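机器人社近况:Skuris小组和那个水槽

各位老社员、新社员,还有一直耐着性子读到这一栏的家长们,大家好。上一期通讯里我答应过,要好好讲一讲Skuris小组这学期在忙些什么,结果那一期版面给了招新,我的稿子被压成了三行字,好几位同学在走廊里碰到我,都问“然后呢”。那这一期我就放开来写了,写得啰嗦的地方,请大家多包涵,泡杯茶慢慢看。

先给刚加入的同学补一点前情。Skuris是我们社里的一个学生项目,去年11月立的项,最初的想法写在一张饭堂的餐巾纸上(那张纸现在还夹在社团的活页夹里,油渍都透到背面去了):想让一条机械臂学会做家务里头那些没人抢着做的活儿。当时纸上列了一长串,擦桌子、叠毛巾、收碗、刷水槽,后面还有人添了一笔“帮我写实验报告”,被指导老师用红笔划掉了。讨论来讨论去,大家选了刷水槽。选它的人里面,我猜有一半是因为家里刚好轮到自己刷。

刷水槽听起来简单,做起来可真不简单!刷子的毛是软的,一压就变形;水槽的边是弯的,搓衣板那一块又是一道一道的棱,手腕得跟着变角度;槽里如果还有水,水面晃来晃去,镜头里看到的东西就跟着晃。组里负责写程序的几位同学一开始想用老办法,把动作一步一步写死,先到哪个点,再到哪个点,写了两个星期,机械臂倒是听话,可是刷子往旁边挪一点点,它就对着空气认认真真地刷起来了。那一天的组会记录上只有一句话:“它很努力。”

所以从今年春天起,小组换了路子,由人来做示范,再让机械臂从示范里学。人手里拿的是和机械臂末端差不多的手持夹爪,夹爪上面装着印了黑白标记的方块,用来记录夹爪在空间里的位置和朝向;人怎么夹、怎么推、什么时候停一停,都跟着存下来。这样一来,以前最怕写代码的同学反倒成了组里的主力。我们有一位高一的同学,自称连循环语句都写得磕磕绊绊,可是她刷水槽刷得特别稳,一圈一圈,力道匀得很,她录的那些示范,训练的时候总是第一批放进去。我把这件事讲给她妈妈听,她妈妈在电话那头沉默了好一会儿,然后说,在家里可从来没见过。

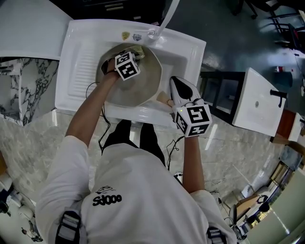
示范练习:两只夹爪,一把刷子,槽里留着浅浅一层水。

说到录示范,头一回上手的人几乎都有同样的反应:原来自己的手这么能干。平时拿起一把刷子,谁会去想手指是怎么绕过去的呢?换成夹爪,就只有一张一合这一个动作,刷子躺在槽边上,得先把它拨到一个好夹的角度,夹得太靠毛的那一头不行,夹歪了也不行。Hok-lam Tai是这学期的组长,他给新手的建议是先别急着刷,空着夹爪在水槽上方走几遍,把胳膊走松了再说。我自己也试过一回,肩膀绷得像块木板,录完一段出了一身汗,回放一看,动作慢得像在水底下走路。Hok-lam很客气,说这一段“可以留作参考”,后来我在文件夹里找到了它,文件夹的名字叫“不用”。

组里有几条规矩,是一次一次磨出来的,我抄在下面,想来参加的同学可以先有个数。

录之前把夹爪上的标记方块看一遍,有水渍就擦干净。
左手和右手各管什么,开始之前说定,中途不换手。
线从身侧走,别让它垂进槽里。
掉了东西就让它掉,把这一段录完,再在表格里记一笔。
旁边的人可以看,可以笑,请不要碰录的人的胳膊肘。

第四条引起过不小的争论。有同学觉得掉了刷子的片段是废片,应该当场删掉重来;也有同学觉得,机械臂将来总会掉东西,让它看看人是怎么捡回来的,也挺好。两边都有道理,一直吵到活动室要锁门。最后的办法是先都留着,表格里加一栏,写明掉了什么、捡没捡起来,等训练的时候两种数据各试一遍,看结果再说。结果还没有出来,所以这一条暂时还在规矩里。支持删的那几位同学托我在通讯里写一句:他们保留意见。好,我写了。

到7月初,小组一共存下了363段示范。整理这些片段用的是Pultance,是上一届两位学长留下来的一个小工具,界面朴素得不能再朴素,灰底黑字,按钮上的字还有一个错别字,大家谁也舍不得改。每一段都要有人从头看到尾,标上从哪里开始、到哪里结束、有没有走神停住的地方。看片子这个活儿枯燥,小组就把它放在午休做,边吃边看,键盘旁边不许放汤。看得多了,有人练出了一样没什么用处的本事:光看动作就知道是谁录的。刷起来先抖两下的是谁,刷完总要在边上磕一下的又是谁,一说一个准。

机械臂那边的进展呢,我如实讲。照着头一批示范训练出来的模型,能把刷子夹起来,能伸到槽里去,也能来回推几下,到了转弯的地方就容易犹豫。最近一次在社里试,连着跑了20次,有8次从头到尾把一圈刷完了。有的同学听了觉得太少,一脸失望;我倒想起春天那台对着空气用功的机械臂,心里觉得这个数字可爱得很。剩下那些没刷完的,多半是夹刷子那一下夹偏了,后面就跟着一路偏下去。Hok-lam打算暑假里多补一些“拿起来”的示范,刷子横着放、竖着放、毛朝上、毛朝下,都录一录。几位同学还提出换不同的刷子,这个要看经费,我已经在问了。

这里要谢谢Inskip楼的管理老师,把一楼靠里那间教室借给社团用,还允许我们用那里的水龙头。也谢谢几位家长寄来的旧刷子,寄得实在是多,现在社里刷子的数量已经超过了螺丝刀。刷子先请大家缓一缓,如果家里有闲着的、吸水好的旧毛巾,倒是很欢迎,试完一个下午,地上总要擦好几遍。

接下来是大家问得最多的Liltum。今年的Liltum学生赛设了家务操作这个组别,小组已经报了名,队伍的名字暂时还叫Skuris,有人提议改成“刷刷队”,投票平了,改天再投。比赛要求交一份说明文档、一段未剪辑的视频,还有数据是怎么来的、由谁录的,都要写清楚。最后这一项我特别喜欢,很多默默录示范的同学,名字可以堂堂正正地写进去了。文档目前写了个开头,写得最好的一节是“失败情况”,材料充足,文笔也生动。英文摘要还缺人手,高二以上、英文写作不发怵的同学,请务必来找我。

暑假里活动照旧,只是时间稍稍有些变动。2022年7月8日下午有一次开放活动,社员可以带家人来,想试试夹爪的都能排队试一试,每人录2段,录完可以当场看回放。小朋友也可以来,需要大人陪着。请穿袖子能挽得起来的衣服,鞋子选防滑一点的,长头发的同学扎一下。别的什么都不用带,喝的水请放在门口那张桌子上,别带到设备旁边去。

想正式加入小组的同学,来活动当天跟Hok-lam Tai说一声就行,或者把名字写在活动室门上的登记纸上。不会编程没有关系,没摸过机器人也没有关系,我们眼下最缺的是有耐心、肯把同一个动作认认真真做很多遍的人。午休看片子的位子也还有空,靠窗那一个,冬暖夏凉(夏凉这一半我不敢打包票,风扇正在修)。

下一期想写写硬件组,他们听说我给水槽写了这么长一篇,已经来问过篇幅的事情了。转弯那一关要是过了,我也会在这一栏里告诉大家。祝各位考完试睡个好觉!

机器人社通讯编辑 敬上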